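# Wurik portable goalposts – Gaelic football and hurling, juvenile size

I've been selling goalposts to clubs for 12 years now, and the Wurik set is the one I get the most phone calls about, so I've finally sat down and written it up properly. If you just want to know whether they'll do for your under-nines, yes, they will! If you want the long version, put the kettle on.

The Wurik is a freestanding H-shaped set, made for small-sided games and blitzes where you need to get two or three pitches marked out of one. Each post comes in sections that push together and lock with a spring button (the same sort you find on a tent pole, only a good bit chunkier). The crossbar drops into a bracket on either side. No spanner needed, which I'm very fond of, as I have lost more spanners on wet pitches than I'd like to admit. 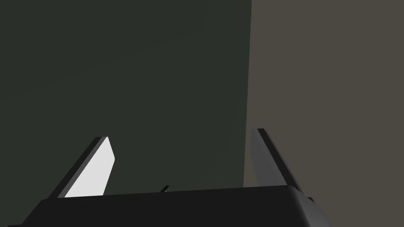

We had our first sets out at Kindincombe over a whole winter before I'd put them up for sale. They went up and down for training, got rained on, got leaned on by parents, and took a fair few sliotars off the crossbar. The only thing I asked the makers to change was the feet – the old ones had a square edge that dug into the grass, and the new ones are rounded off.

## What you get

- Two full sets of posts, so both ends of the pitch
- Two nets, with clips
- Ground anchors for grass
- Two carry bags with proper shoulder straps
- A bag of spare spring buttons (keep these somewhere sensible)

Sandbags are not included. I used to throw them in, but the postage on sand is daft and every club I know has a shed full already. You do need them, mind – on an all-weather surface the anchors are no use to you, and goalposts must never be left standing unweighted, not even while somebody runs back to the car for the bibs. Please don't let children climb or swing on them either. I put a laminated card in every bag saying so.

## Putting them up

It takes me 7 minutes an end on my own, and quicker with a second pair of hands. Lay the sections out flat first, build each side on the ground, then fit the crossbar and stand the whole lot up together. Nets go on last. I tried doing the nets first, once, and spent most of a throw-in untangling myself.
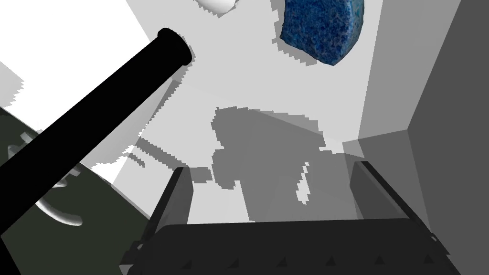
*Image: Benavides*

If your club already has the older Eletti posts, the nets will swap across but the crossbars won't, because the brackets are a different width. I've had a few people order a spare crossbar hoping it would fit and I hate having to send out a returns label, so do ring me first if you're mixing and matching.

## Looking after them

Rinse the mud off and let everything dry before it goes back in the bag. Wet nets left in a bag over the summer go a horrible colour and smell worse. A wipe of silicone spray on the joints every February, before the season gets going, keeps the sections sliding nicely. Don't use grease, it just collects grit.

Spare parts are all sold separately: single sections, brackets, feet, clips, the lot. I keep them on the shelf, so you won't be waiting weeks for one little clip.

## Ordering

Clubs and schools can pay on invoice. Delivery is free on the mainland, and the bags come as 2 parcels, which don't always turn up on the same van – give it a day before you panic. The next batch lands on 13th September and I'm taking names for it now. Tell me your pitch surface when you order and I'll make sure the right feet go in.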